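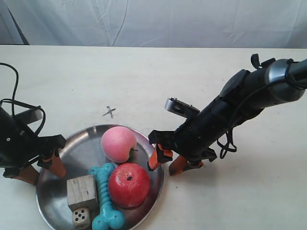 Which cleaner takes fruit residue off the steel plate without leaving a film?
Warm water with a small amount of unscented dish soap, then a second wipe with plain water and a dry cloth. The glass cleaner left streaks under the side lamp and has gone back to the Swanson cabinet.

21 Nov 2018
Prop bench, Vustutton annex

Continuing from the previous page. Main job today was sorting the mixed-material set and deciding how the pieces are stored between sessions. Secondary job was the table surface and the cloth.

Plate. Round, stainless, brushed finish, wide shallow rim. It stays as the carrier for the set. The brushed finish shows a highlight along the upper left of the rim under the present lighting, which I would like reduced but can live with. Tried moving the lamp back by 700 mm. Highlight got softer and the whole table got darker, so I put the lamp back. Next thing to try is a diffuser sheet from the Vitcombe kit if it can be found. Do not spray the plate with dulling spray. It transfers to the fruit and then to everything else.

Fruit. Peach and apple go on the plate together. The peach surface has a slight fuzz to it and goes from pale pink to a warmer rose. It picks up lint from the backdrop cloth, so handle it after the cloth has been hung and not before. Lint comes off with a soft dry brush. Tape pulls at the surface; tested once on the underside, stopped. The leaf and stem are the weak point. Do not lift the peach by the leaf. I put it down with the leaf toward the lower right so it stays clear of the apple.

The apple is the largest piece and has a glossy skin with fine pale flecks. Fingerprints are obvious on it. Wipe with the dry cloth, no soap. It rolls if set down alone on the steel, less so with the dog bone against its side.

Dog bone. Turquoise rubber, knobby ends, ribbed shaft. The ribs hold dust and need the small brush. Rubber smell is still noticeable when the storage bin has been closed overnight. Isla MacRitchie asked whether it marks the wood over time. I left it against a scrap block from Monday to this morning and found no color transfer, but that was a dry block at room temperature and not much of a test. Repeat in August when the annex is warm, or use the heated cabinet if Hukomberg will lend theirs again.

Wood. Pale cube, grain visible on the top face with some darker streaks, edges a little worn. I had considered sanding the edges and decided against it. The wear is even enough and a sanded block would no longer match the notes on the earlier pages. Wood must not go into the wash tub with the steel. Damp cloth only, then stand on the rack until dry. The block that was soaked in the spring swelled across the grain and no longer fits the gauge, see page 7.

Weights, taken on the small scale, tray removed:
Plate, 767 g
All pieces together, no plate, 537 g
The scale was zeroed once before each reading. It drifts when the door to the corridor is open.

Table. Cream top, lightly speckled. Faint smudges remain after two passes with soap and water. They may be in the surface. Left one patch under a damp cloth during lunch, no change. I am not going to use solvent until somebody confirms what the top is made of. The small black X near the middle is hand drawn and is to be kept, so wipe around it. If it fades, redraw over the old strokes with the fine marker, same size.

Cloth. White, badly creased. Steaming it in place took out the shallow folds on the test strip and left the deep ones. It needs to come down and be ironed flat, then stored on a tube. Folding it into the drawer is what caused this. The left side also leaves a dark strip where the cloth ends. A wider piece would cover it. Requested one, same fabric, no delivery date.

Storage from now on:
Fruit in the lidded bin, each wrapped in plain tissue, leaf upward.
Dog bone in its own bag, bag left open.
Wood on the upper shelf, away from the sink.
Plate upright in the rack, with a cloth between it and the next one.
Tissue is in the second drawer. Replace when it starts to shed.

Open items
Diffuser sheet, look in Vitcombe kit.
Tube for the cloth.
Identify tabletop material. Isla to check the purchase file.
Label on the lidded bin still says "kitchen misc". Change it.
Second small brush, the present one is losing bristles.

Correction to the previous page: the cloth was hung before the lamp was set, and the order I wrote there is wrong.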